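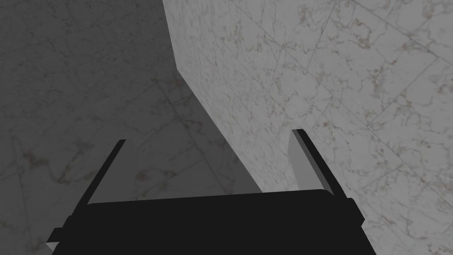
Pluvetti 512 Steam Peeler for Root Vegetables

The Pluvetti 512 is a batch steam peeler for potatoes, carrots, beetroot and celeriac. It is made for small and middle-size factories which prepare vegetables for soups, ready meals and chilled salads.

The product is weighed in the upper hopper and falls into the pressure vessel. The door closes, steam enters and the vessel turns slowly, so every piece receives the same heat. When the pressure is released, the skin becomes loose and the dry brush unit takes it away. Very little water is needed, and the peel can be sold as animal feed.

You can save 100 recipes in the control panel. Old potatoes from the store need a longer steam time than new ones in June, and the operator can change this without stopping the line.

Technical data
Order number: 2801
Batch size: 100 kg
Vessel: stainless steel, polished inside
Brush rollers: 4
Steam supply: from customer's boiler

Options
Stone trap before the hopper
Washing drum Merley, with or without conveyor
Inspection table on the left or right side

The peeler is built by Zelenák and delivered from our warehouse in Burnley, where we keep door seals, brushes and steam valves in stock. Installation and one day of training are included in the price. If you want to make a test with your own vegetables, please write to us and tell us the variety and the usual size.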